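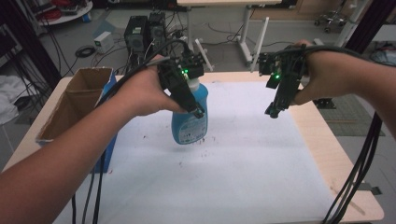 Stetetti Games Club: Progress Report to the Vidal Fund
January 5, 2019
Prepared by Imani Mugo, club secretary

Dear Mr. Foulkes,

You asked for two pages on what your money has done since April. I have kept it shorter than that. Our last report ran to 13 pages, and I understand from your office that it was admired mainly for its weight.

Sets and clocks

The grant paid for nine tournament chess sets, nine vinyl boards and six clocks. All the sets are complete except one, which is short a black bishop. We have replaced it with a salt shaker. Kobina Mensah has lost to the salt shaker twice and has asked that it be retired. The order for a new bishop is in.

The clocks work well. They have also ended the long tradition of Meirion Lloyd thinking about his fourth move until the building closed. He has lodged an objection to the clocks in writing, and it is attached.

The beginners' evening

This was the main item in our application, so I will give you the bad news with the good. We promised you two beginners' groups, one for adults and one for children. The children's group is full and has a waiting list. The adult group began well, shrank through the summer, and is now six people, four of whom can beat me. I am not sure they count as beginners any longer, but they like the time slot and refuse to move up.

Seren Dafis teaches the children. She starts with king and pawn endings, on the theory that a child who can win with almost nothing will be dangerous with a full army. Parents were doubtful. Several of them have now been beaten at home and have stopped raising it.

We would like to split the children's group into two in the new year. That needs a second teacher and no further equipment.

The match against Gelutum

We played our first away match in years, nine boards, and lost by two points. Gelutum have a proper league side and a kettle that works. I had prepared the team for a heavy defeat, so the mood on the bus home was almost festive. Kobina drew on top board from a rook down, in a game he has since explained to each member individually. The return match is at our place in April, and you are warmly invited. Bring a cushion.
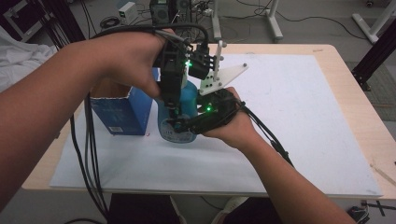
Travel came in under budget. One member's bus fare was returned to us when he chose to walk part of the way home after leaving his queen on an open file.

Money

All of the equipment budget is spent. The teaching budget is spent up to the end of last term. There is a small amount left under "publicity," where we paid for posters and then found that people came because a friend had told them to. With your permission we will move what remains into teaching. The receipts are in the second attachment, in date order, apart from the one from Tornurau Print, who have promised us a copy and keep promising.

What went wrong

The online ladder did not happen. We said it would be running by the fall. The person who offered to build it moved away, and the rest of us can just about manage email. There is a paper ladder on the wall, held up with tape, and it is argued over as fiercely as any software could hope to be. We would like to drop the online version from our targets.

Attachments: Mr. Lloyd's objection; receipts; match score sheets (Board 6 is illegible after move 13, and both players remember it differently).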